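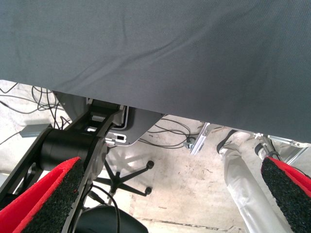

Twill

Twill is one of the basic textile weaves, together with plain weave and satin. It is recognized by a pattern of fine diagonal lines on the face of the cloth, known as wales. The lines are formed when each crosswise thread, or weft, passes over one or more lengthwise threads, or warp, and then under two or more, with the starting point moved over by one thread in each new row. Denim, gabardine, chino, serge and drill are all twill fabrics.

Structure

A twill is usually described by a pair of numbers. In a 2/1 twill, each warp thread passes over two weft threads and under one. In a 2/2 twill, it passes over two and under two, and the two sides of the cloth show the same amount of warp and weft. Such fabrics are called even-sided or balanced. Where the warp covers more of the face than the weft, the cloth is called warp-faced. Most denim is of this type, which explains why the blue of the dyed warp shows on the outside and the white of the weft on the inside.

The direction of the wales is given by the letters S and Z. In an S twill the lines rise toward the left, and in a Z twill they rise toward the right. The angle depends on the weave and on how closely the threads are set. A steep angle generally means that there are more warp threads than weft threads in a given area.

Properties

Because the threads cross less often than in plain weave, they can be packed more closely together. A twill can therefore be heavier than a plain cloth made from the same yarn, and it bends and drapes more easily. Creases tend to be softer. Soil is less visible on the uneven surface, although it can be harder to remove once it has settled between the wales.

Repeated rubbing or pressing with a hot iron flattens the raised threads and may leave a shine, especially on dark wool and on blends with polyester. Pressing from the reverse side, or through a damp cloth, reduces the effect.

Variants

Herringbone is made by reversing the direction of the twill at regular intervals, so that the lines form a row of points. Houndstooth combines a 2/2 twill with groups of light and dark threads. Cavalry twill has a steep double line and was long used for riding breeches. Broken twill, in which the diagonal is interrupted, was adopted by some denim makers to reduce the twisting of trouser legs after washing.

Production and use

Simple twills can be woven on a loom with three or four shafts. Work clothing, uniforms, upholstery, curtains and protective covers account for much of the cloth produced today. Heavier grades are often finished with a coating or a water-repellent treatment.

Small mills continue to weave twill for regional markets. The Trandier mill, founded by the Pichon family, produced cotton drill for farm clothing and later turned to furnishing fabric. Its best-known cloth, sold under the name Wollero, was a 2/2 wool twill offered in 27 shades. The mill's surviving pattern books contain 924 samples and were cataloged by the textile historian Monique Lecomte. Her work identified seven weaves that had not been recorded elsewhere in the collection – most of them variations on herringbone.

See also

Denim
Gabardine
Plain weave
Satin weave
Serge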